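Drunholm club chess set with Vītola trays: review

7 Oct 2021

The Drunholm club set costs $90 and comes with a board and a full set of pieces. I bought mine in February along with two Vītola sorting trays, one yellow and one dark teal, which were $17 each. They are sold as desk trays. I wanted them for captured pieces, one on each side of the board, and that is how they have been used ever since.

I already owned a Trullasero wooden set, and it is nicer to look at. It is also a nuisance to carry and I worry about the knights' ears. The Drunholm was meant to be the set that gets used every day, moved about, dropped, and lent out. Most of what follows is about how well it does that job.

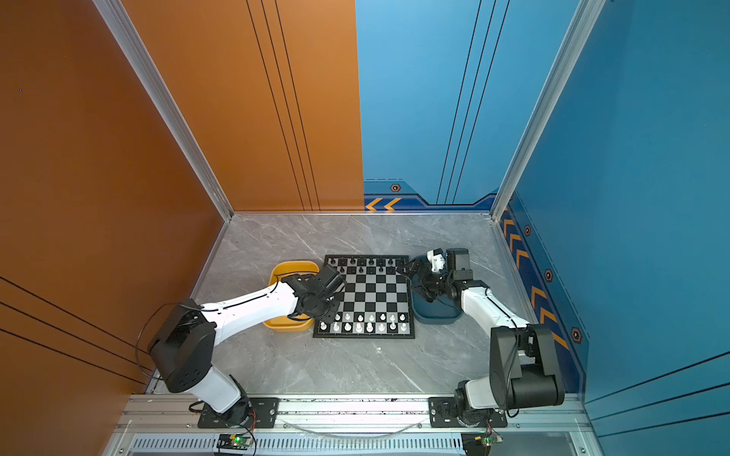

The board

The board is square, with dark and light squares and a black border all the way around. Drunholm gives the squares as 50 mm and mine measure the same. There are cheaper boards with the same size of square and no border, but I would pay for the border. It gives you somewhere to nudge the board from without disturbing the back rank.

Contrast is good. On a grey marble-pattern surface, which can make a plain grey board disappear a bit, the black edge still stands out and you can find the corners quickly. The light squares have a slight sheen and look more silver than white under some lamps. I noticed it for the first week and have stopped noticing.

It does slide on a smooth surface. Not a lot, but enough that a sleeve brushing the corner will turn it a few degrees. Four small rubber dots from the hardware store cured this. At $90 I would have liked them in the box.

The pieces

The white side is plain white and the black side is plain black, with no gold trim or odd colours. Each type is easy to tell from the next when you are looking down the length of the board. The pawns are clearly shorter than the pieces behind them, so nothing on the back rank is hidden once everything is set up.
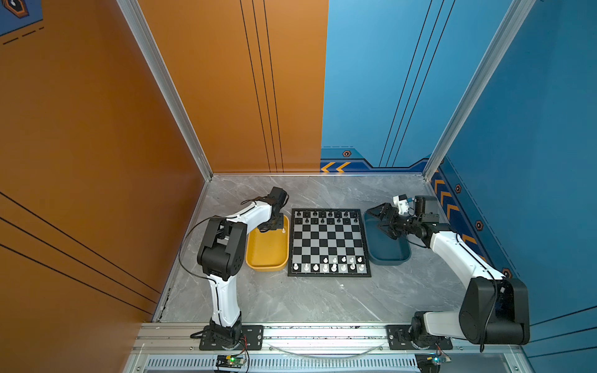 Setting up takes a couple of minutes if you are fussy about centring, and less if you aren't. The bases fit their squares with room to spare, so a pawn pushed off-centre doesn't crowd its neighbour. I am not fussy about pawns, and my games start with a rank of them standing slightly out of line. It makes no difference to the game.

My one complaint about the pieces is the bishops. From directly above they look too much like the pawns, only larger, and twice I have reached for the wrong one late in the evening. A deeper cut in the top would help.

The box claims the finish is good for up to 1000 games. I haven't played anything like that many. After eight months there is no wear I can find on the white pieces and one small scuff on the black king, which was my doing - he went down the back stairs.

The trays

The trays have rounded corners and a thick raised rim. Captured pieces stay put, standing up or lying down, and the gently sloped inner wall means you can get a finger under a piece that has rolled to the side. The yellow one is glossy and pale, closer to butter than to lemon. White pieces are still easy to pick out against it.
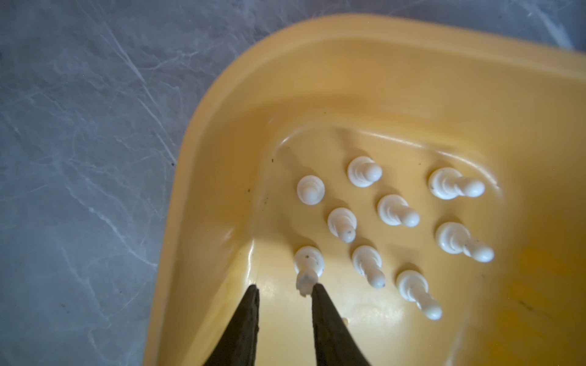
Rafia Bajwa wrote in to ask whether the trays are deep enough to store a whole set between games, and added that hers had been fine for one colour but too crowded for two.

I would agree with that. One tray per colour works, with the tall pieces laid flat. Putting both colours in one tray is possible but the last few sit above the rim and fall off as soon as you pick it up. If you want proper storage, the Vireo roll-up bag is a better buy, although the drawstring on mine frayed early.

The dark teal tray is the same sort of shape, and I prefer it. The colour hides smudges, where the yellow one wants a wipe every week or so. Black pieces are harder to see in it in poor light, so I now use the teal for captured whites and the yellow for captured blacks.
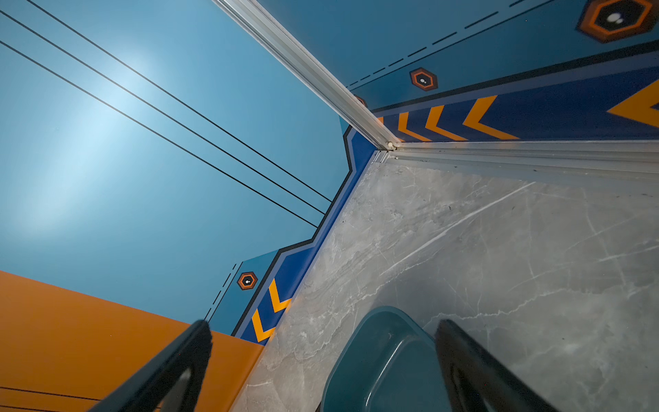 Vītola tray in dark teal, on a grey marble-pattern surface.

Cleaning is a damp cloth for all of it. I don't soak the board.

I would buy the Drunholm set again at the same price. The trays are optional, and any shallow dish will do the job, but at $17 I don't regret them. Spare pieces are sold only as complete sides, so keep an eye on your pawns.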